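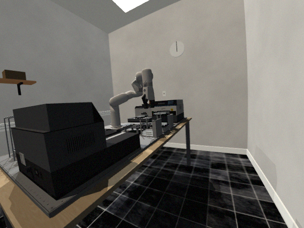

Simulated layout of the automated bench cell, with the arm between the large instrument and the smaller benchtop device.

Report on the visit to the Hillirness automation laboratory

Representatives of the Posdale purchasing office visited Hillirness in June to gather information for next year's equipment plan. The visit began at 9 a.m. and covered the planning room, the sample preparation area and a short meeting on service contracts.

Hillirness prepares a full computer model of any cell before a purchase request is submitted. The bench, the arm, the instruments and the racks are all placed in the model, and the supplier is asked to quote against that layout. Our hosts stated that their first request, prepared without a model, had to be revised 2 times when the bench proved too short for the equipment ordered. The extra delivery charges came out of the training budget.

The Hillirness budget is divided in an unusual way. The arm, the gripper and the instruments together account for 60 percent of the total. The remainder is held for installation, racks and trays, software, staff training and spare parts. At Posdale, the current draft assigns 72 percent to the main equipment and makes no separate entry for trays or gripper fingers. The visiting party considers that this should be corrected before the draft is sent forward.

Much of the morning was given to the gripper. Hillirness asks each supplier to state the clearance required on every side of a plate, and then checks the figure in the model at close range.
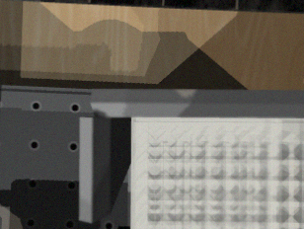
A supplier that cannot provide drawings of its gripper fingers and mounting plate is not invited to the second stage. Two offers were set aside on this ground last year - one of them the lowest in price.

Service terms were discussed after lunch. The contract with Sisay covers the arm and its controller, while Heton maintains the instruments. Hillirness would prefer a single contract but found that the combined offers cost more and promised slower visits. Payment of the final installment is held for 90 days after acceptance, and this condition is written into the first request for quotations.

The following points are proposed for the Posdale plan:

Prepare a model of the cell before quotations are requested.
Enter trays, racks and gripper fingers as a separate budget line.
Request service prices together with purchase prices.
Hold the final payment until the acceptance period has ended.

A return visit by Hillirness staff has been offered, and the purchasing office will confirm a time once the revised draft is ready.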